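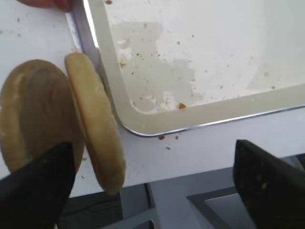 Where Do the Crumbs Go? A Semester Project on Bread, Trays and Shared Counters

Why I picked this

I have worked the breakfast shift in our student co-op kitchen for two years, and the thing I complain about most is crumbs. I don't mean dirty dishes or spilled coffee. I mean the little brown and tan bits that get under the toaster and stick to your forearm when you lean over to grab a mug. So when our Food and Households class told us to pick something ordinary and study it properly, I already had my topic, and my roommate had already heard enough about it to last her a lifetime.

My question was pretty simple. When people cut a bun in half in a shared kitchen, how much of the mess depends on the bun, how much on the knife, and how much on what they cut it on? I had strong opinions about all three before I started. (I was wrong on the knife, more on that later.)

What I used

The bread came from Skisten, the bakery two blocks over, which sells a plain round bun with a thin golden crust. I bought those all through January and into the next month, always from the morning batch. For comparison I used a seeded roll from the same place and a softer supermarket bun. In total I cut 300 buns, and yes, we ate them. We ate so many of them. The co-op had bread pudding more often than anybody wanted.

For knives I had a long serrated bread knife and a plain smooth-edged one. Both were out of the co-op drawer, so they were as sharp as co-op knives ever are. I had a friend's older brother sharpen the smooth one halfway through, and I kept the before and after results separate.

There were three surfaces: the bare white countertop, a wooden board, and a large white tray with a raised border. The tray was my favorite from the beginning. The border is what makes it interesting, and I wanted to know if it really keeps things in or if it just looks like it should.

How I did it

Each session had the same routine. I wiped the surface, cut six buns one after the other, moved the halves out of the way, and then brushed everything into a paper cup with a dry pastry brush. There was one cup for crumbs on the cutting surface and one for crumbs that got off it. Then I weighed the cups on a Brelora pocket scale that I borrowed from the chem lab.

I also did one big count, by hand, with tweezers and a magnifying lamp, because my instructor said weight would hide the tiny ones. I chose one session and counted every piece I could pick up. I got to 2,662. It took most of an evening and two podcasts and I would not do it again for any grade.

The other 200 pages of reading on my list were mostly on bread staling, and I'll admit I skimmed the parts with a lot of chemistry. The useful source was a chapter in the Hämäläinen household science handbook on crust moisture. It explains why a crust that bends makes fewer pieces than one that snaps. That matched what I saw right away.

What I found

The bun matters most. The Skisten bun made a moderate mess, mostly small light bits from the crust with a bigger flake now and then. The seeded roll was a disaster on every surface. Seeds bounce! They don't sit where they land, they roll, and I found one in my sock. The supermarket bun hardly made any crumbs but squashed flat under the knife, so you end up with two sad pancakes.

The knife surprised me. I was sure the serrated one would be worse because of the sawing. It did make more crumbs by weight, but they stayed close to the cut. The smooth knife before sharpening was the real problem, because I had to push down hard and then the crust gave way all at once and sent pieces everywhere. After sharpening, it beat the serrated knife on the soft bun and tied with it on the others.

The tray did what I hoped, mostly. On the bare counter a good share of the crumbs ended up outside the area I had wiped, and some got to the floor. The board was a bit better, though crumbs slid off it whenever I moved it. With the tray, the crumbs that hit the flat part stayed there, and the border stopped nearly all of the sliding ones.

But then I watched how other people do it. I asked housemates to cut a bun however they liked and just sat there with my notebook. Most of them started over the tray and drifted off it. They'd set the halves down half on the counter, or lean one against the border, or put the knife down next to the tray on the outside, with crumbs still stuck to the blade. Every one of those habits puts crumbs back on the counter. My own sessions were way too neat to catch this, and I think it's the best thing in the report.

Stains and cleaning

I hadn't planned a cleaning section, but light-colored trays show everything. I tried a damp cloth, dish soap, and a Zasov scrubbing pad. The dry brush first and then the cloth was the quickest. If you go in with the wet cloth right away, the crumbs turn to paste and you smear it into the corners, and then you're there for ages with a toothpick. The rounded corners helped a lot, and I never thought I would have feelings about a corner.

Problems with the project

The bread was not the same every morning. The kitchen got colder over the semester, the window by the sink doesn't close right, and I didn't measure humidity at all — that's a big hole, given what the handbook says on crust moisture. Also my housemates knew what I was watching for, and at least one of them was showing off. If I did it over, I would watch first and weigh later.

For next time

I'd like to test a tray with a taller border against this one, and a place to rest the knife inside it. The co-op has agreed to leave the tray out by the toaster through the end of spring, with a dry brush hanging on a hook next to it. So far the brush has gone missing twice.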